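Workshop Tips: What I Brought Home From the Robot Table at Wollham

The open day at Wollham had lathes, a laser cutter and a long line for coffee. I spent most of my time at one table where a small robot arm was set up for tic-tac-toe. I don't own a robot and don't plan to. But the people who built the table had solved several problems I have on my own bench, and most of the fixes cost next to nothing. These are the ones I've been using since.

Clamp first, then measure

The arm is light, and Azlan Kwok, who was running the table with Juwita Sinaga, told me the first version crept backward every time it reached out. By the end of a morning all the positions were off. A clamp on the table edge put a stop to that. The same goes for a drill stand, a pasta machine or a bench grinder. Clamp it down before you mark anything, and if you have to move the clamp, mark everything again.

Check the clamp after ten minutes of use. Wood compresses a little under the jaws and the handle will usually take another quarter turn. A scrap of cardboard under the jaw keeps it from denting a good tabletop.

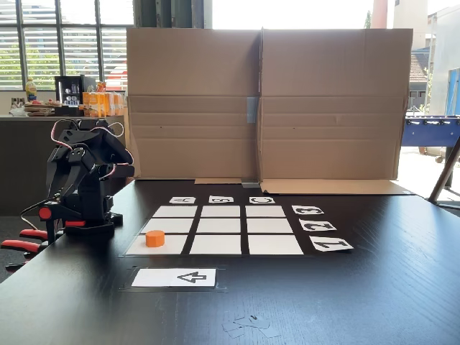 Cardboard is also what I'd use for a screen. I used to hang an old bedsheet behind the bench when I was sanding, and it blew into everything. A big appliance carton, opened flat and stood up on its own bottom flaps, works much better. Leave the flaps on when you cut it down. Fold them out along the table and tape them, and the panel will stand without a frame. Join two panels with one strip of duct tape down the seam, pressed on with the back of a spoon. It folds up behind the door when you're done.

Label the place

Every row and column on the game board had its own card, letters one way and numbers the other. Juwita said it saved a lot of pointing, because one person could call out "B2" from across the room and the other knew where to look.

I did this with my screw drawers the following weekend. Letters go across, numbers go down, and a list taped inside the cabinet door says what is in each one. When the contents change I only change the list. Before that I was peeling off labels every month.

A few notes on making the cards:

Cut them from white index cards and use a fat black marker. Pencil and ballpoint can't be read from standing height.

Clip the corners. Square corners lift and catch on sleeves.

Tape them flat on all four sides if the surface gets wiped down. Two sides will do for a shelf.

Decide which side people will stand on before you tape anything. Upside-down labels are slow to read.

Give the next piece a parking spot

The arm's playing pieces are orange discs, and they have a marked spot next to the board with an arrow card in it. The disc goes there and nowhere else. Azlan said that most of the failed pickups in September came from a piece being set down a finger's width out of place. 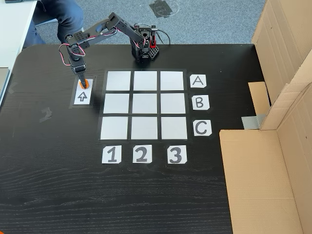

The gripper at the pickup spot, with the board clear.

I now have a parking spot on the left of my bench, outlined in black tape, for whatever part goes on next. It sounds fussy. It has cut down on the time I spend patting around under shavings for a hinge I had in my hand a minute ago. In the kitchen I do the same with a small tray beside the stove for the next thing into the pan.

Pick a color for small parts that doesn't match your work surface. Orange on black or white is easy to find. My bench is brown, so I bought a 60-cent can of leftover blue paint at a yard sale and dipped the ends of my favorite bits and drivers.

Keep wires out of the reach

Wires on anything that moves need a loop of slack at each joint. Pull them tight and they wear or work out of the plug. Too much slack and they snag. Move the thing by hand through its whole range with the power off and watch the wires the entire time. I found a bad spot on my swing-arm lamp this way – the cord had been rubbing on the spring for years.
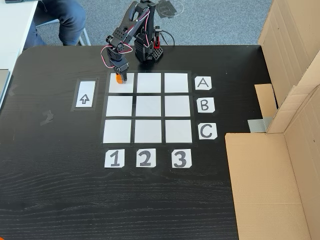 Wollham, November 1, 2022

I went back for a second look before writing this up, mainly to ask about tape. Juwita's advice was to pull it off slowly, folded back on itself, and not to leave it on a finished table between sessions. For gray residue she uses a little cooking oil on a rag, left for a few minutes, then dish soap. Try it on the underside first. On bare wood skip the oil, as it will leave a stain of its own.

She also said to replace cardboard once the folds go soft, and to keep one spare box flat under the table. I have two under mine.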